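Reports / Grants / Textile and Skills Program

Progress report to the Kravchuk Fund
Project: Home Sewing Workshop in Zokside
July 10, 2019

Dear colleagues,

With this report we inform you about the work done in the sewing workshop from February until now. The financial tables are sent separately, in the form you asked for.

The course. In February we opened the second group. The places were filled quickly, and at present 30 people are learning in the workshop, most of them from Zokside and a smaller part from Brivari. Each learner comes two evenings in a week. The first month was for straight seams, hems and the care of the machine. After this the group went to bed linen, and this part took longer than we had planned. Cutting big pieces of cloth needs a big table, and we have only one. We now divide the group in two, so that one half cuts and the other half sews. It is slower but there are fewer mistakes in the cutting.

Four learners left the course before the end of spring. Two of them found work with other hours, one moved away, and one did not give a reason. Their places were given to people from the waiting list.

Equipment. From your grant we bought 4 sewing machines of the model Jadex and one overlock machine. Three of the Jadex machines work well. The fourth has a problem with the thread tension and was sent back to the seller, who promised to repair it under the guarantee. We still wait for it. The iron was changed in May from our own money.

Materials. We bought 700 meters of cotton at the start of the year. The price was better than in our budget, and the difference was used for zippers, piping cord and thread. Elastic is the only thing we ordered too little of. The cloth from the Brivari warehouse came with a small fault in the color, and they gave us a discount of 80 euros for it.

Products. The learners make pillowcases, bedspreads, aprons and simple bags. Ruffled edges were the most difficult subject of the spring — many learners had to open the seam and sew it again. We have added one more evening for gathering and pleating. Repair of clothes was also added, mainly trousers and work jackets, after many requests from the learners.

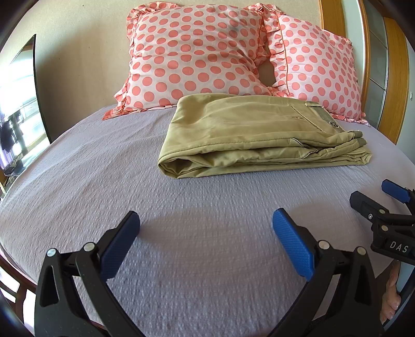 Pillows with ruffled trim and a lavender bedspread.

Sales. We had a table at the spring market in Zokside. Pillowcases were sold best and aprons were sold poorly, maybe because the price was too high. The income stays with the learners, as we agreed in the contract.

Difficulties. The workshop room is cold in winter and the electric heating is expensive. We asked the owner of the building to repair the windows, and the answer was positive, but without a date. We would like to move a part of the travel budget to heating, and we ask for your written permission for this change.

Next steps. In the autumn we will start a short course about pattern making and buy a second cutting table. The next report will be sent together with the receipts for the table.

With respect,
The workshop team, Zokside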